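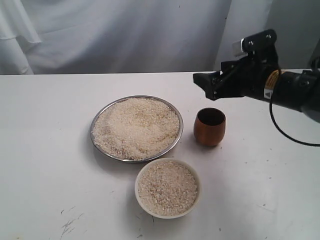 How long does rice keep in a jar? I've always gone by a year for white rice if the lid's tight and the cupboard is dry, and a lot less for brown, which goes off on me by October if I buy it in spring.

30 July 2018

Third day in the new apartment in Skesville and I finally did the pantry. I know, I know, there are still 15 boxes in the hallway and I can't find my good scissors, but I wanted one shelf in this place that made sense! So I put the radio on and got going. Flour on the left, beans in the middle, tea up top where I need the step stool (dumb, I'll move it tomorrow).

The bus from Nyanda was late again, so I walked home with the groceries and my left shoulder is killing me. 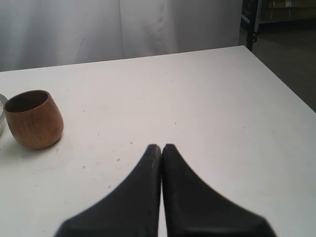

White table.

Supper was rice and fried eggs with the last of the hot sauce, eaten standing up. I burned the bottom of the pot a little, same as always on a new stove. The knob goes from nothing to volcano and I haven't found the middle yet. The lady in 302 waved at me from the stairs, so that's one neighbor who knows I exist.

Still have to call the landlord about the window in the bedroom. It sticks, and then it drops all at once and scares me half to death. 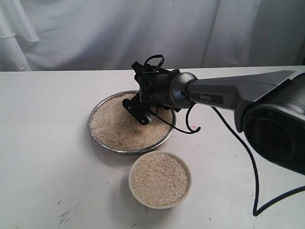 To do tomorrow

Shelf paper, and a decent pot lid if the hardware store has one under 15 bucks. Move the tea. Mail the key back to the old place in Datau before they charge me for it. Bed now, it's way too late and the fan is rattling.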